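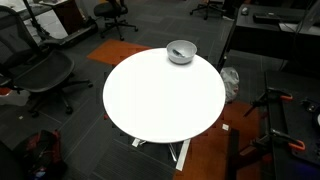
A thing is stable when it goes back to its place after a small push. Engineers look at two parts of the problem. The first is the base, meaning the area you get if you draw a line around all the points where the thing touches the floor. The second is the center of gravity, the point where all the weight seems to act. As long as the center of gravity is directly over the base, the thing stays up. The black mesh chair to the left of the round table has a base with five spokes, and each spoke points in a different direction. A line drawn around the ends of the spokes makes a shape with five sides.

Why five spokes?

Older office chairs often had four. Draw a square and put a dot at each corner. The corners are far from the middle, but the sides are closer to it. A person who leans over one of the sides can tip the chair more easily than a person who leans over a corner. Now draw a shape with five equal sides and put its corners the same distance from the middle as before. The sides have moved outward, so the chair is harder to tip. Six spokes would move the sides out a little more, but the chair would be heavier and would bump into more feet.

Casters

The small wheels are called casters. A caster can roll and can also turn around an upright pin called a stem. The wheel does not sit exactly under the stem. It sits a short distance to one side, and this distance is called the trail. When you push a chair, each wheel swings around until it follows behind its stem. Shopping carts use the same idea on their front wheels.
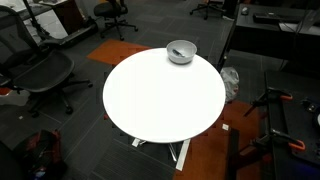
Office chairs and a round table on gray and orange carpet tiles.

Carpet and wheels

A caster sinks slightly into carpet. The wheel must keep climbing out of the small dent it makes, and this takes energy. The effect is called rolling resistance. It is larger on thick, soft carpet and smaller on thin, firm carpet. Many offices use thin carpet cut into squares. If one square wears out, a worker lifts it and lays a new one. The squares can have different colors, and the colors can be used to mark out areas of a room.

Tables that do not roll

Most tables have no casters, because a table should stay where it is when someone writes on it. A table with one column in the middle needs legs that spread out at the bottom. The legs of the round white table spread in this way and end in flat feet. The small white bowl stands near the far edge of the top and has a spoon or some other utensil in it. A load near the edge tries to turn the table over, and the size of this turning effect is called the moment. To find it, multiply the force by its distance from the point where the table would tip. A light bowl has a small moment even at the edge.
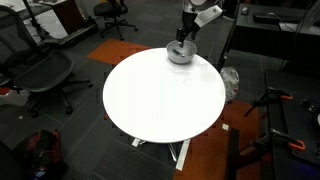

Large loads are a different matter. The push of a hand is measured in newtons. Suppose the edge of a table is 10 centimeters outside the tipping line and you press down there with a force of 70 newtons. First change the distance to meters, which gives 0.1. Then multiply 70 by 0.1. The moment is 7 newton meters. If the weight of the table makes a larger moment the other way, the table stays down.

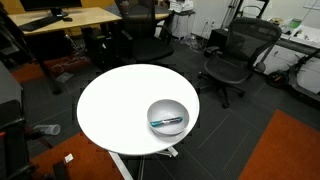

Try it with a book, a ruler and a few coins. Lay the ruler on the book so that part of it sticks out over the side. Put one coin on the free end. Slide the ruler out slowly until it tips, and write down how far it stuck out. Repeat with two coins, then three. The distance gets shorter each time.

Words to know
Base: the area inside the points that touch the floor.
Caster: a small wheel that can also swivel.
Moment: force multiplied by distance.
Trail: how far the wheel sits from the line of its stem.

Text: Kerttu Niskanen. Checked by Gerd Kröger.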